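**Reading a regimental number on a service card**

My great-uncle, Pte Sircombe, has two numbers on his service card, 700 and a longer one that starts with 22. The first is struck through in red. Did he change units, or is one a clerk's error? The card gives no battalion. His discharge is stamped February, year illegible. 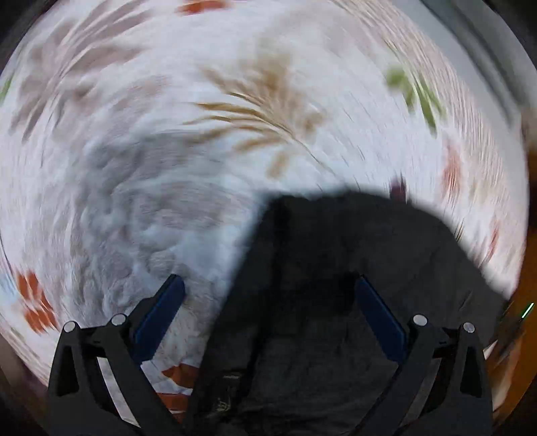 I have the medal roll on order but not the pension file.

**Answer 1** (Irja Oksanen)

Probably a renumbering. Short numbers were issued by battalion, so several men could hold 700 at once. Check the roll for both. If it lists them against one unit, he stayed put. Then search 40 either side of the longer number, as neighbours often joined in the same draft.

**Answer 2**

could be a transfer, my grandad Husen had three numbers. try the pension file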